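Irnus pouring set

The Irnus pouring set is a collection of demonstration recordings used to train robot arms in tasks where one object is held over another. It was gathered at Cleltum, a robotics workshop in Vuvthorpe, under the direction of Man-sik Lim. The set holds 800 recorded attempts, of which 238 were later put aside for testing. It is best known for its can-and-cup task.

Background

Cleltum had earlier built a set called Cho, made up of simple pick-and-place work with blocks and boxes. A policy trained on Cho could lift and put down most rigid objects, but did badly when a held object had to be turned in the hand or tilted at the wrist. Lim's group chose pouring as the next subject. The movement is slow, takes in the whole arm, and leaves a clear final pose that can be checked against the recording.

The can-and-cup task

The operator guides an arm to hold a drink can and bring its top end to the rim of a plastic cup. The arm then turns the can towards the cup, holds, and returns it to the upright. The drink itself plays no part in scoring. A recording is judged on where the end of the can is in relation to the cup during the hold.

Cups are set down on a foam floor mat, and the starting place is changed between attempts so that the learner cannot rely on one fixed position. In the hold phase the can lies on its side, or close to it, with the lid end towards the cup.

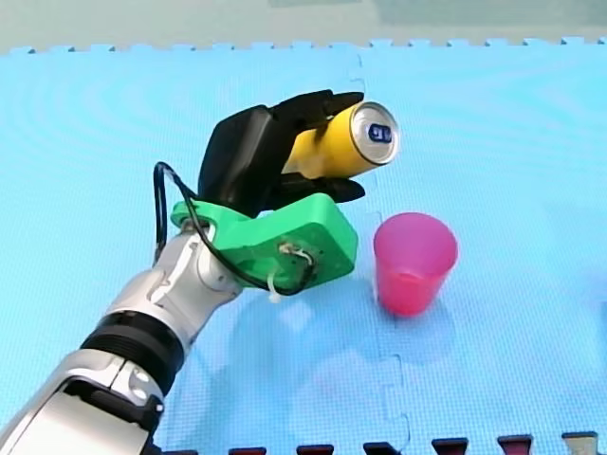

Recording method

Each attempt is made by a human operator working the arms from a separate station. Joint angles, finger positions and camera pictures are stored together on one clock. The operator marks the start and end of the attempt with a foot pedal, and a second person adds the phase labels afterwards: approach, grasp, lift, turn, hold and return.

Views are taken from above the mat and from close to the hand. The overhead view gives the distance between can and cup, while the close view is used to check the grasp. A slipping can is often hard to make out from above, and early labels made from the overhead view alone had to be done again. Marks on the surface of the can, such as creases and scuffs, help the labeller to tell whether it has turned between the fingers.
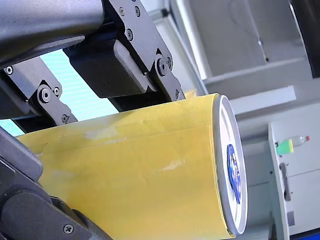 Close view of the gripper and the yellow cylinder, with the printed end cap facing right.

Operators worked in sessions of 2 hours with a break between them. Lim's notes put the limit at 8 sessions per operator in a week – after that, movements became quicker and less varied, and the recordings were less useful as training material.

Failed attempts

Attempts that end in a dropped can or a tipped cup are kept in the set and labelled as failures. Earlier practice at Cleltum had been to delete them. They are left out of basic training but are used for a separate model that predicts whether a grasp will hold. Attempts broken off by a software fault are not kept.

Two-arm recordings

Part of the set was made with a second arm facing the first across the mat. In these recordings one hand holds the can, and the other may stay back or move in to steady the cup. Both arms are recorded throughout, including when one of them is idle, so that the learner also has examples of waiting.

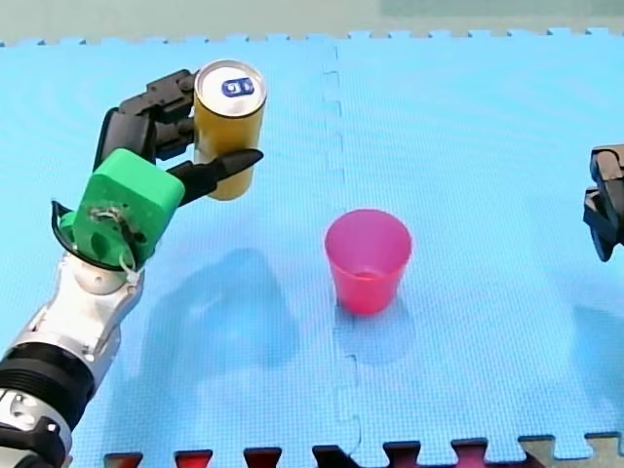
Use and limitations

The set has been used at Cleltum to train policies for single-arm and two-arm work. Its main weakness is a lack of variety in objects and surroundings. A policy trained on it alone tends to reach too high when given a shorter cup, and results on bare tabletops have been poorer than on the mat. Glass and other breakable containers were left out entirely.

A further round of recording, with bottles and jugs, was started in November. It uses the same phase labels, with one added for removing a cap.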